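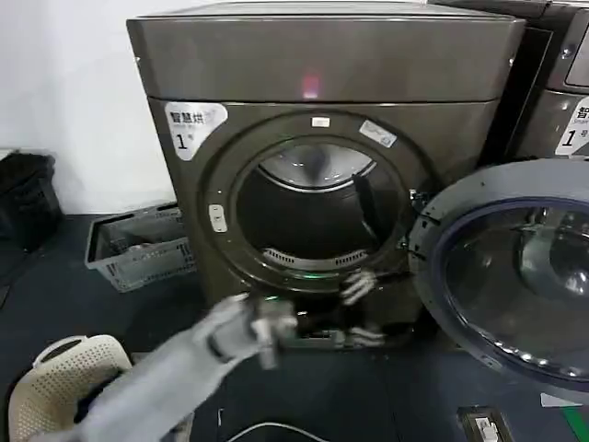 Finding the drum opening from a head camera

A front-loading dryer gives a perception stack two circles to choose from: the ring on the body and the porthole on the open door. Both are dark, both are shiny, and a plain circle detector will pick whichever has the stronger edge that day. In this tutorial we set up the Tellach opening detector so it returns the ring on the body and hands a usable pose to the planner.

You need a calibrated head camera, depth turned on, and Tellach 3 or later. The arm driver should already be running.

Step 1. Mask the arms

Load the arm model into the mask node and check the overlay while both arms are moving. If the mask trails behind a moving forearm, your joint states are late. Fix the timestamps first. Padding the mask will hide the problem and also eat the lower part of the ring, where the grippers tend to be.

Step 2. Fit ellipses

Run the fitter on the gray image, with color off. Set min_edge_points to 300. Lower values let in reflections from the glass and from the back wall of the drum. Keep the best 8 candidates and pass them on without ranking them.

Step 3. Throw out the door

For each candidate, fit a plane to the depth points on the rim only. Do not use points inside the ellipse. Glass and polished metal return bad depth, and the drum is a hole. The body ring should lie close to the plane of the front panel. An open door will sit at a clear angle to it. Set max_plane_angle to 8 degrees and drop the rest.

If two machines stand side by side, you may still have 2 candidates left. Take the one nearest the robot base.

Step 4. Publish the pose

Put the origin at the center of the ring, with z pointing out of the drum. Publish it only after 3 matching detections in a row. Then hold it fixed while the arms are inside. Updating the pose in the middle of a reach makes the planner replan, and the elbow will swing.

Step 5. Add the collision shapes

Add the body as a box, the opening as a short tube, and the open door as a thin disk. Leave the lower lip in the collision model, but allow finger contact with it by name. Otherwise any plan that rests a finger on the lip gets rejected.

Comments

Yvette Melnyk
Step 4 fixed my elbow problem. Does the hold time out if the base moves?

Ginette Robichaud
Yes, any base motion clears it. You have to detect again.

Yvette Melnyk
Thanks. I had 300 set in the wrong config file too, so check that.

Related
Hand-eye calibration with Wosteso
Allowed contacts in the Dudek planner
Reading joint state delays from a log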